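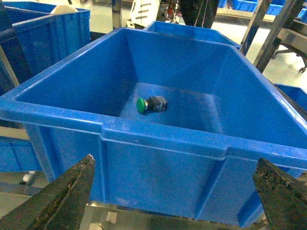
Trukix Community Help > Picking Cells and Grippers Group

October 13, 2021 -- posted by vollier_night

Gripper stops above the bin when only one part is left

Hello all. I am responsible for a small picking cell at a company that makes control panels. The robot takes push-button switches from blue plastic bins and puts them on a white table in front of the roller rack. We pick green ones and red ones, the same type of mushroom head.

When the bin is full, everything is fine. When the last switch is lying on its side on the floor of the bin, the robot goes to the position before the pick, opens the fingers, and then stops with a "protective stop, force limit" message. It happens mostly when the switch is close to the front wall. I reset, it tries again, and it stops again. After three resets I must take the part out by hand, and for this I have to open the guard door.

The force limit is 80 N. I tried to make the approach speed 500 mm/s instead of 3000 mm/s in the air moves, but the fault is the same. The fingers are the rough black ones and they are already worn on the edges.

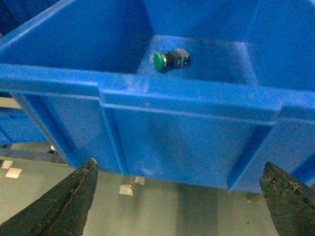
What I do not understand is that the log shows the stop before the fingers close. So I think the robot is touching something on the way down, but I did not hear any contact. My shift leader proposed to raise the force limit until the message goes away. I do not feel good about this. Is it permitted, and does it help?

Anar

I had the same fault in April, with deep bins like yours. Please do not raise the limit before you know what is touched. In our case it was the outside of one finger against the rim of the bin. The camera finds the switch correctly, and the planner knows the floor of the bin, but our bin model was drawn with straight walls. Real bins are narrower at the bottom, and the rim is thick. When the part lies near a wall, the open finger has no place to go.

What I did, in this order:

Measured the inside of the bin at the floor and at the rim, and corrected the model. Our model was 7 mm too wide on each side at the floor.

Reduced the finger opening for the last layer. It was opening fully every time, and a switch does not need so much.

Turned the gripper so that the fingers close along the wall and do not go between the part and the wall.

Also check if the bin always sits against the same stop on the rollers. Ours could stay a little behind -- then all the wall positions are wrong, even with a good model.
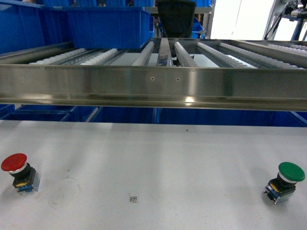

For the test I used one single switch and moved it by hand to each corner of the bin, with the robot locked out every time I reached in. It takes one hour and it is boring, but after this you know exactly which places are bad. Write down the joint positions at the stop, they are more useful than the message text.

sakai_cell2

just put foam under the parts, then they dont roll to the wall. worked for us more or less. or use smaller bin

Leanne Bunting

I agree with Anar about the bin model, and I want to add something about the safety side.

The force limit in your cell was set by somebody for a reason, and it should be written in the risk assessment. If people can come near the robot with reduced speed, this number may be part of the protection. The shift leader cannot change it alone. If you change it, the assessment must be done again and signed.

The second thing is the three resets. After a protective stop the robot may be pressing on the bin, or the bin may be moved. If you reset without looking, the next try starts from a wrong situation. We changed our program so that after one stop the robot goes straight up slowly, and then it waits for a person to confirm. We lose a little time -- but we did not break a finger again.

And for opening the guard door: please look at whether the door switch really stops the robot or only pauses the program. On our older Sakai controller it was only a pause for a long time, and we found it by accident during cleaning. Test it with nobody inside, and put your own lock on before you put your arm in the bin.

About the worn fingers, I would change them, but I do not think they are the cause. If the stop comes before closing, the grip surface has no part in it yet.

vollier_night

Thank you Leanne and Anar. I measured the bin and our model also has straight walls. I will correct it and make the test with one switch in the corners. The force limit stays at 80 N, I have told this to the shift leader. The foam I will not try, because our camera needs the blue floor.

Last updated: same day, 4 replies

This site uses cookies to keep you signed in and to remember your language. By continuing you accept our cookie policy.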